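Leklow Colour Sorting Set
Product code 1788
Tray, two rimmed bowls and coloured cubes for table use

The Leklow set is a tabletop sorting activity for nurseries, reception classes and therapy rooms. Cubes start in the metal tray and are moved one at a time to the bowl with the matching rim.

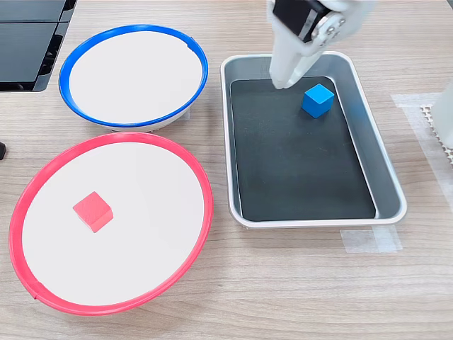
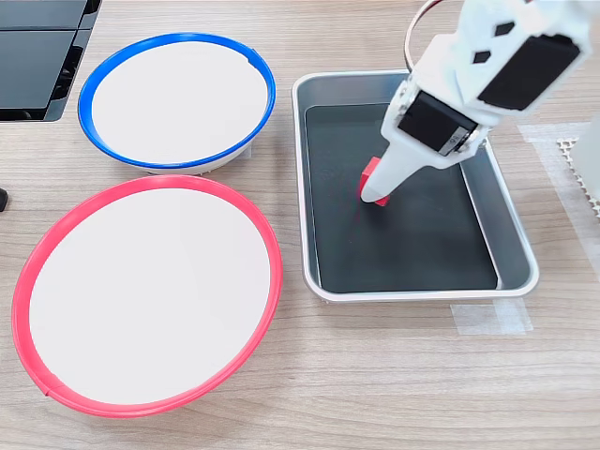

Leklow tray with the blue-rimmed and red-rimmed bowls, on a light wooden tabletop.

Contents
1 rectangular metal tray with rolled rim
1 dark liner for the tray floor
1 bowl, white interior, blue rim
1 bowl, white interior, red rim
4 wooden cubes, two blue and two red
1 instruction sheet

Tray
The tray is shallow, with rounded corners and sloped sides. The liner lies flat on the floor of the tray and leaves a narrow margin of metal showing along the sides. It lifts out for cleaning. Keep it in place during use: it quietens the cubes when they are dropped and gives a plain dark ground against which both colours are easy to pick out. The bare metal reflects overhead lighting and some users find this distracting.

Bowls
Both bowls are round and shallow. The colour is carried by the rim only and the interior is left white, so a cube placed in the wrong bowl can be spotted from across the table. The rim is a separate band with one visible join. The join is part of the construction and does not affect use. Bands are fixed at the factory and should not be prised off. If a band works loose, stop using the bowl and order a replacement.

Cubes
Solid wood, coloured on all faces. The cubes are a choking hazard for children under three and must be counted back in at the end of each session. Slight differences in shade between batches are normal.

Setting up
Place the tray on one side of the table and the two bowls on the other, within easy reach of the user. The bowls may stand side by side or one behind the other. On smooth tables the tray can slide when it is knocked. A short strip of masking tape under one corner will hold it, and also marks the position if the set has to be put back in the same place each time.

Start with one cube of each colour. Add the remaining cubes once the user is placing the first two without prompting. For left-handed users, swap the tray and bowls.

Cleaning
Wipe the tray and bowls with a damp cloth and mild washing-up liquid. Dry the tray straight away, including under the rolled rim, where water collects. Wipe the cubes with a barely damp cloth and leave them to air. Do not soak them. No part of the set is suitable for the dishwasher or the oven.

Spares
Single bowls, cubes and liners are available separately. Quote product code 1788 and the colour required. Trays are not sold singly. Bowls from the Dellia range have a deeper wall and do not stack with Leklow bowls. Minami cubes may be used in place of Leklow cubes.

Ordering
Supplied by Drorkwood. Sets are packed individually. Orders of 100 sets or more are sent on a pallet and need a ground-floor delivery point. For school and trade accounts contact Chinyere Oyelaran. For spares and returns contact Rūta Raudsepp, stating the batch number printed on the instruction sheet.

Page updated December 11, 2023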